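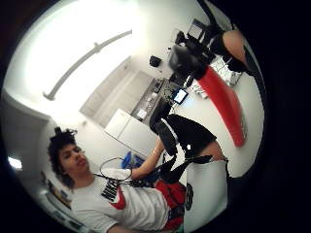 Girklow Hand-Held Gripper, Second Series
Demonstration capture tool for manipulation research

The Girklow is a hand-held gripper with a wide-angle camera, designed for recording manipulation tasks without a robot arm on site. The operator carries out a task by hand while the camera records the approach, the grasp and the release. The recordings are then used to train a control policy for a robot arm fitted with the same fingers.

The second series is supplied to university laboratories and industrial research groups. It is sold as a complete set or as separate parts for owners of the first series.

Research basis

The method was evaluated by Flaris in the Mandale study, which asked how much the variety of recording locations matters when the total number of demonstrations is held constant. Two policies were trained on 1,000 demonstrations each. The first set was recorded at a single laboratory bench. The second was recorded in 12 furnished rooms, among them offices, break rooms and small kitchens.

Both policies were tested on the same arm in rooms that appeared in neither set. The policy trained on the varied set completed over 300 more test trials than the bench policy. Most of the difference came from the approach phase, where the bench policy often stopped short of the object or closed the fingers too early. Once an object had been grasped, the two policies performed at a similar level.

The study did not examine deformable objects in detail, and its results should not be applied to cloth or cable handling without further testing. Transparent containers were left out of the trials.

Effect on the current design

Several changes in the second series follow from the study. The lens keeps the fingers and a large part of the room in view at the same time. Exposure is now locked at the start of each recording, as changes in brightness between a window and a dark cabinet had reduced the accuracy of position tracking. The trigger has a longer travel, so that partial closures are recorded more clearly.

Contents of the set

Hand-held gripper with camera
Matching fingers for arm mounting
Spare finger pads, 6
Calibration board
Charging cable and carrying case
Printed operator guide

Software

Recordings are processed with Daly, which is included with every set. Daly calculates the path of the gripper, marks the opening width at each moment and rejects recordings in which tracking was lost. Rejected recordings are kept in a separate folder for review. Data may be exported in open formats.

Ordering

Orders are accepted from institutions only. Please state the arm model and flange type when requesting a quotation. Owners of the first series may order the new trigger assembly separately; the earlier lens housing must be returned for recalibration.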